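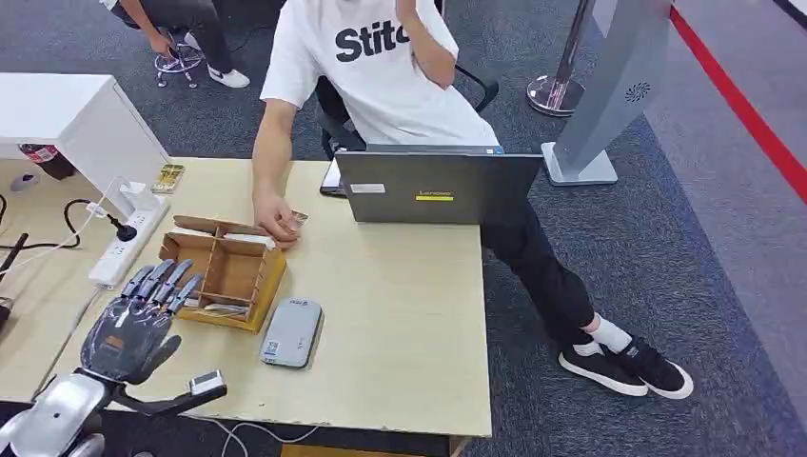 7 min read

The purchase request for the second robot ran to 11 pages. The first one, submitted a year earlier, had been a single page with a quote stapled to it. The equipment planner at Utside, who wrote both, says the difference is mostly lines that do not appear on any supplier's price list.

Utside does contract evaluation of service robots for firms that want them at reception counters and shared desks. Its own fleet is small, and the planner has controlled the budget for it since the company moved into its present office. We spoke on a Monday, in a meeting room next to the test floor.

The first request treated the robot as a single item. “We had a price for the body and a price for the arms, and we assumed the hands came under arms,” the planner said. “They were quoted separately, and so was the service contract on them.”

Hands are now the first thing the planner looks at. The desk tasks Utside runs involve cards, folded paper and small boxes with dividers, and a multi-fingered hand on that kind of work is handled in the budget as a consumable with a long life. The figure used is 900 operating hours between overhauls. The supplier, Flirnen, offered a longer interval for a two-finger gripper at a lower price.

“For a warehouse tote I would take the gripper and stop reading,” the planner said. “Our clients want to know whether it can take one card out of a compartment with a person sitting a forearm's length away. The quote for the gripper was cheaper and it answered a different question.”

The people at the desk are a cost as well. Utside books a participant for the far side of the desk in every session and counts the time at full rate, including the waiting. In the first year it had been left out. The planner found it in the staffing accounts in August, when someone asked why a project with no new hires was over on labor.

Across the last complete project, the team logged 171 sessions. The planner divides the whole yearly cost by sessions completed and uses the result to compare options. Purchase price enters that calculation as depreciation over three years. “Five years is what finance would like,” the planner said. “I have not seen one of these machines that anybody wanted to use in year five.”

Power and network took up two pages of the new request. The desk positions had been wired for office work, and the temporary answer was power strips and cables on the work surface. The planner priced floor outlets at each position and got approval for half of them. Chargers for laptops and phones were moved to a separate circuit on paper, though the electrical work had not been scheduled when we spoke.

Flooring was a smaller argument. Carpet suits the building and is what clients have in their own lobbies, so the planner declined to replace it. The alternative was a mobile base with larger wheels, quoted by Nindia as an option. It added around 42 kilograms to the shipping weight and required a different lift plan for the upper story. The option was taken.

Asked which line gets cut most often, the planner named spares. “You can postpone spares and nothing happens that day. Then a wrist joint goes and you have a machine, a room and three people on the clock, and the part is on a boat.” The current rule is one spare hand on each side and one wrist assembly, held on site – the request says this in bold, and it was still questioned twice.

Sensors are budgeted differently. Utside buys wrist-mounted modules in batches and keeps the mounting pattern the same between robots so that they can be swapped. The mounts are machined locally by Boateng, a shop that also makes test fixtures for the company. The planner would not give the unit price but said it was lower than the cost of the engineering time that had gone into adapting the previous ones.

Props, by comparison, cost almost nothing. Cardboard organizers are bought flat and thrown out when the partitions go soft. They sit under office supplies in the accounts, and the planner intends to leave them there.

Lead time has become the main constraint on planning. The second robot was quoted at 103 days from deposit to delivery, and acceptance testing is scheduled on top of that. The planner now asks suppliers to state the two periods separately and holds back the last payment until the acceptance tests are signed.

The request for next year is in draft. It has one more robot in it, a second set of hands for the existing pair, and the remaining floor outlets. The planner expects to lose the outlets again and has put them on a separate page so that they can be removed without renumbering the rest.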